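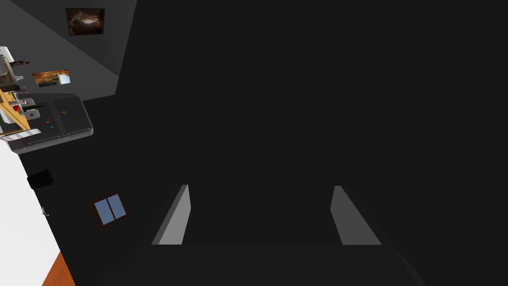

Wrist view in the simulated apartment, with the two gripper fingers at the bottom.

Filed under: Robots & Automation / When It Breaks

I'd been asked to keep the engineer's name out of this, which suits me, as we spent most of the call laughing at a bug that ate up six weeks of somebody's work (theirs, mostly). They work at Brinell, on the two-armed robot that practices kitchen chores in a virtual apartment called Galtside. The software that decides when the arms should stop is called Pemon, and Pemon is where it all went sideways.

"We had a stop rule," they told me. "If a gripper gets too close to something solid, freeze that arm. Simple! And in testing it froze an arm every time, so we were happy."

The trouble was which arm. Someone had renamed the two wrist feeds during a cleanup in January, and the names ended up swapped. So when the left gripper drifted toward the counter, Pemon would very calmly freeze the right one, and the left would carry on into the stone.

"You'd see the warning pop up, you'd see an arm stop, and you'd think, great, it caught it," they said. "We were watching the log and the log said STOPPED."

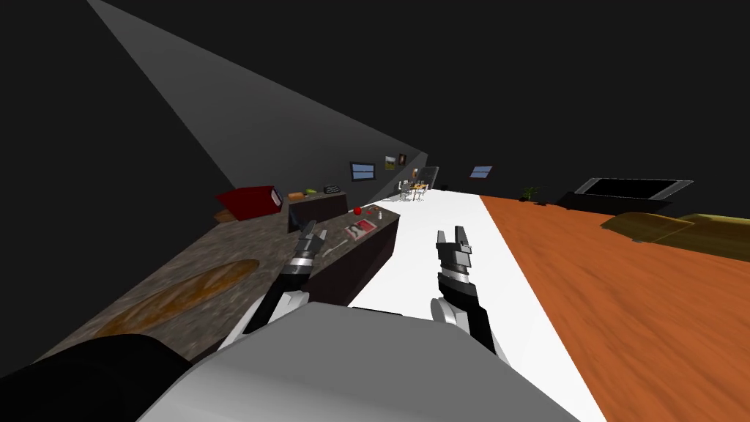

Both arms out in front of the robot, with the long counter to the left.

I asked how long it went on before anyone twigged. There was a bit of a groan. Out of one batch of 29 runs, 13 ended with a hand pushed into the furniture, and for a while the team blamed the physics. They made the counter edge softer, then harder. They slowed the arms down. "We wrote a whole page about friction," the engineer said. "It's a nice page. It's got nothing to do with anything."

What finally cracked it was somebody on a Saturday playing the wrist views side by side and moving only one arm. The wrong picture moved. I said that must have been a good feeling and got a long pause. "It was a sick feeling, then a good one, maybe an hour later."
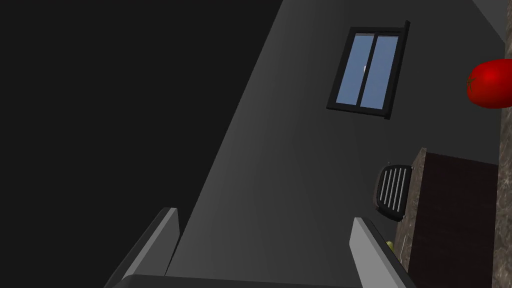 The part I really wanted to get to was the real robot, because of course there is one. Was the same swap sitting in there too? Yes, it was, and it had been copied over with the rest of the settings. The lab robot hadn't been switched on with the new version yet, and it has a big red button that cuts both arms at once, so I don't want to make this scarier than it was. Still, they were two days away from running it with people in the room.

"That's what I think about," the engineer said. "In Galtside you hit the counter and press reset."

These days Pemon stops both arms whatever happens, and every session starts with a little wiggle, left then right, to check that the matching view moves. If it doesn't, nothing else will run. They've also brought in an outside firm, Reisinger, to go through the stop code line by line, and that review is still going. I asked if the wiggle gets annoying. "Oh, constantly," they said. "Everyone wants a way to skip it, and I keep saying no."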